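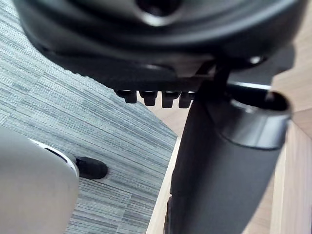
According to the office manager at Cirnwood, the chairs were never the complaint people expected to make. Staff wrote in about storage first, she told us, and about seating only when asked directly. "They had stopped noticing that a seat can be adjusted," she said.

We met her on 26 February 2019 to discuss the review of furniture at the Cirnwood office, which was carried out with the supplier Nedia. The review covered 40 workstations and the low cabinets that serve them. Its purpose was to decide what should be kept, repaired or replaced before the lease is renewed in April.

Chairs were examined from underneath as well as from the front. "A worn cover is easy to see," she said. "The part under the seat is where the money goes." Nine chairs were set aside for repair, and the remainder were approved for continued use. She had hoped for a lower number, but she described the result as acceptable for furniture of that age.

The cabinets took longer. Every door was to be opened fully, the hinges checked, and the lock tried with its own key. Keys had been a persistent difficulty.
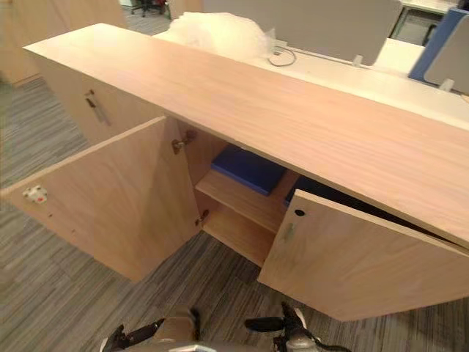 Who is responsible for a cabinet key once a desk changes hands? The key goes back to the office manager's desk on the day of the move, and the next user signs for it there.

That rule is new. Under the earlier arrangement, keys passed informally from one employee to another, and two cabinets had to be opened by a locksmith from Szulc. "I would like not to pay that invoice again," she said.

She was equally direct about contents. Departments were asked to remove anything without a clear owner, and shelves were to hold only what was in regular use. The Wutau team, which shares the floor, asked to be exempted and was refused. "They were polite about it, and so were we," she recalled. 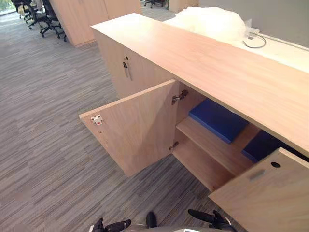 Low cabinet with both doors open, Cirnwood office.

The approved budget for hinges, locks and chair parts is $1,695. She considers the sum sufficient if the cabinets themselves are kept, as she intends. "The wood is sound," she said. "We are replacing small metal parts, and I see no case for buying new furniture to do that."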